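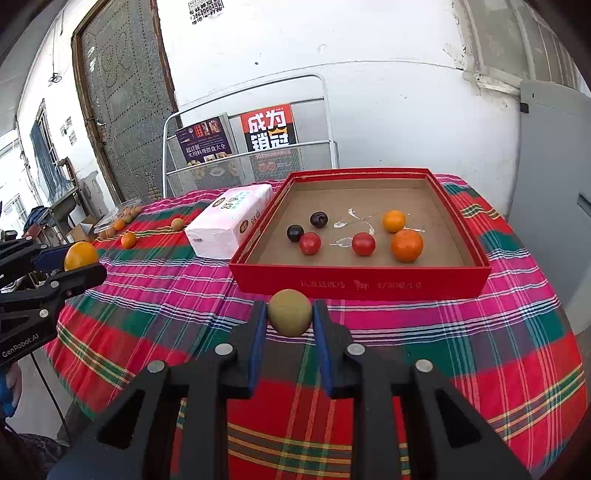 Which size of ball is used in official matches?
Size 5, for all players over 12 years. The Rulard Match Ball is sold in sizes 4 and 5.

Rulard Match Ball, by Kamska

Print this page | E-mail to a friend

The Rulard is our ball for league and cup games on grass. It has a stitched cover and a rubber bladder which keeps the air well — in our test it was kicked 2,000 times by machine and stayed round. Clubs which order 200 balls or more can have their badge printed. New stock comes in July.

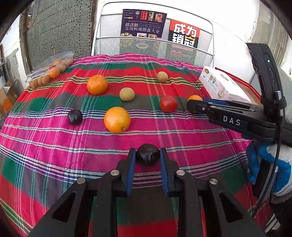 How often must I put air in the ball?
Check it before each match. Put a drop of oil on the needle first, and never use a needle that is bent.

Comments

Giorgia Santoro, 26 April 2018
We play with it in the D'Amico league. Good in rain, a little hard for the first two games.

Sérgio Gouveia
Is the size 4 the same cover? My old Banano ball lost its stitches after one season.

Giorgia Santoro
Sérgio, the same cover, yes. Our girls' team has the size 4.

This site uses cookies. If you continue to read, you accept them.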